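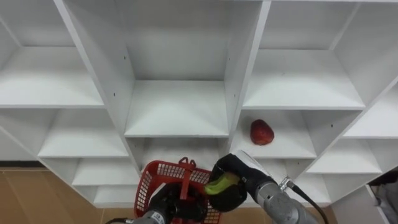
4. Running the shelf pick

Do sections 1 thru 3 first. If the Stisen controller still shows a fault, stop and go back.

4.1 Left arm holds the basket. Right arm does the picking. Don't swap them — the saved poses in Kiteo assume this.

4.2 Close the left gripper on the basket, low and from the front. Handle upright, clear of the shelf above.

4.3 Load profile 648. Speed at 10 percent for your first run, even if the last team left it at 100.

4.4 Send the right arm to the cubby. Straight in, straight out. No wrist turns untill the fingers are past the divider.

4.5 Grip the fruit. Force 8 to start, go up one at a time if it slips.

4.6 Bring it over the basket, pause, lower, open. Dropping from high up costs points at Haltusard.

4.7 Next piece. Same again.

NOTE: Red apple against the red basket — the color filter can mix them up. Use the Hirvonen mask file, and reload it after every restart.

NOTE: Cable on the right arm needs slack. Check it at full reach, not at home postion.

CAUTION: One person on the stop button the whole time. Hands out of the cubbies when the arms are live.

CAUTION: Don't jog both arms at once in manual.

4.8 Done: right arm home first, then left. Take the basket out before powering down, the grippers can let go.

Log the run in the team sheet, fails too. Profile changes go thru Ruba Jaber before the March round.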